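New Good Practice Guide for Hand-Held Gripper Work Takes Effect at Clornico

Clornico has put out its first shared guide for the people who record everyday tasks with hand-held grippers, and if you have ever spent an afternoon opening and closing the same drawer until your wrist complained, you will probably find something in it to be thankful for. The guide comes into force on 31st October at both of the company's sites, the older workshop at Lultberg and the newer one at Safavi, and it replaces the stack of printed notes, taped-up reminders and half-remembered habits that had grown up in the two places over the years.

It is a friendly little document, as these things go. It runs to 70 short rules, most of them a single sentence, and it is written in the sort of language you could read out loud to a new starter over coffee. The working name is the Sillenum guide, after the project it was drafted for, and the name seems to have stuck even though the rules now cover a good deal more than Sillenum ever did.

The need for it had been plain since May, when recordings from the two sites were put together for the first time. Everyone had been doing careful work, and everyone had been doing it a bit differently. Lultberg liked to start each take with the gripper held still above the table for a moment. Safavi started with the hand already moving. One site put things back after every take and the other left them where they fell until the end of the set, which made for some puzzling reading when the notes were laid side by side. Of the takes reviewed that month, 355 had to be set aside for no greater sin than a missing or muddled label. That is a lot of patient work to lose to paperwork, and the people who had done it were understandably a little sore.

So the guide begins with labels. Every take is to be named before it is recorded, in plain words that say what the person means to do: open the drawer, close the drawer, take the lid out, put the lid in. If the person changes their mind halfway through, the take is finished safely, marked as changed and kept. The old custom of quietly deleting an awkward take is gone. Fumbles, second tries and slow starts are all to stay in the record with an honest note beside them, and the guide is quite gentle on this point. It says that a missed grasp is a normal part of the work and should never be counted against the person holding the tool.

The next part deals with the table. Surfaces are to be plain and without a strong pattern, and any loose covering should be large enough that the whole task can be done on top of it. Lighting is to be checked at the start of each session and again after a break. Glare gets a paragraph to itself, mainly on account of clear plastic, which both sites use a great deal and which both sites have grumbled about for as long as anyone can remember. The advice is to move the lamp first, then the object, and only then to think about swapping the object for something easier.

Easier objects are not to become the habit, though. The drafting group felt strongly that see-through things, thin edges and small pulls are exactly what people have in their homes and sheds, and that a set of recordings without them would be of little use to anyone. A certain share of each week's work will therefore be kept for what the guide cheerfully calls the fiddly shelf.

Small-parts cabinets have a good long section, and it may be the most useful one in the whole guide. A drawer is to be drawn out in one smooth pull, along the line it wants to travel, and the pull should stop before the drawer comes free of its frame. If it sticks, the person eases it back and begins again. Tugging sideways is out. Where the task calls for something to be placed in or taken from a drawer, the drawer should be open far enough that the jaws can get in without scraping the sides, and the cabinet should be set on a level surface with clear room in front of it.

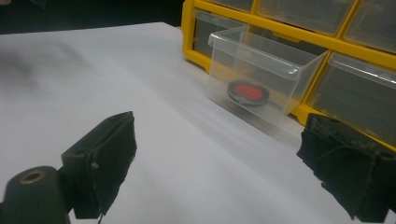

There is also a sensible rule that only one drawer in a cabinet should be open at a time, unless the task itself calls for more. Light cabinets tip easily once several drawers are hanging out at the front, and Lultberg has had its share of screws and washers all over the floor. Cabinets that are used every day may be held in place with removable putty, provided this is written down in the session notes.

Care of the tools themselves is covered next. The jaws are to be looked over before each session, the padding checked for wear, and any screws on the fingers checked by hand. Padding does not have to look new to be used, but its condition should be noted, so that anyone reading the recordings later can tell whether a slipping object was down to the grip or to the object. When padding is changed, it is changed on both fingers together. The guide asks that tools be wiped down and laid flat at the end of the day, and it asks rather sweetly that people not leave them for the next person to untangle.

And then there are the people, who come last in the page order but who clearly took up most of the discussion. No one is to record for longer than 2 hours without a proper break, and a proper break means putting the tool down, leaving the table and doing something else with your hands. Left-handed and right-handed users are to be given the same choice of tools. Anyone may stop a take at any moment and for any reason, and no explanation has to be entered in the log. Session leaders are asked to keep an eye out for shoulders creeping up toward ears — a homely sort of test, but one that anybody who has done the work will recognize right away.

Privacy gets its due as well. Personal belongings are to be moved away from the recording area before a session starts, and that includes phones, badges, mail and family photographs. If a face or a name does end up in a recording, the take is held back until it has been dealt with. For work done in private homes, the household is shown a sample of the recordings before anything is stored, and may withdraw any part of them afterward.

Safavi will be the slightly busier of the two sites in the coming weeks, as its older session sheets have to be brought into line with the new wording. Lultberg, which is housed in a former seed warehouse dating from 1944 and has the drafts to prove it, gets a small rule all of its own, allowing sessions to be postponed when the main room is too cold for comfortable handwork. This was apparently agreed without any argument whatsoever.

Clornico says the guide will be treated as a living text. Staff at both sites can suggest changes on a sheet kept beside the session log, and suggestions will be read through together every month, with the reasons for accepting or turning down each one written underneath. Outside groups doing similar work are welcome to borrow the rules, change them to suit their own tables and send back whatever they learn, and the company has asked only that the section on breaks be kept whole.

Printed copies are available now at the front desk in Lultberg and in the break room at Safavi. A large-print version and a single-page summary of the labeling rules are being prepared, and both will be handed out at the next training session.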